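Prize support for a small store league: flat entry or pay per win?

Posted in Organized Play > Running Events
Sat 18 July

prullance_games
We run a weekly card night at a small store and want to turn it into a league that ends in October. Right now entry is 6 dollars and everything goes straight back out as boosters, split between the top four. The trouble is the same few people take the packs every week and the newer players have stopped coming. I have 28 people on the mailing list but a normal night is well under that. Should I lower the entry and give everyone one pack, or keep the entry and pay by match wins? I also need a way to handle people who miss weeks. The store doesn't want to lose money but doesn't need to make any on this either.

Kopecký
Pay by match wins. One pack for showing up, one more for every two wins, and drop the top four payout completely. Somebody who goes 1-2 still leaves with something and the strong players still do better than the rest.

For missed weeks, count only each player's best 6 results over the whole league. People have jobs and kids. If you count every week, anyone who misses two early ones will quit.

Keep the final separate with its own prize. We put aside a little store credit each week and the pool was 900 points by the end, which the top eight shared. Write the split down and tape it to the counter before week one. We changed ours halfway through and I got complaints for a month.

One more thing, check that your league software can drop results. Ours couldn't and I had to do standings in a spreadsheet.

jesoditz
just do random door prizes. we draw a seat number between rounds and that person gets a pack. works fine

Gonero
Agree with best results only. I would not give store credit though, at least ask the owner first. Some stores treat it differently from product when they do the books. Promo cards or a playmat are simpler.

Also ban the top decks one week out of four. Ours has been the busiest night since we started doing it.
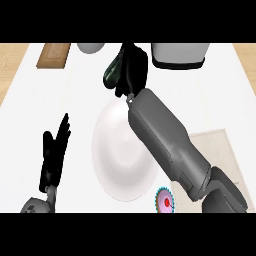 Tabletop with two robot arms, rendered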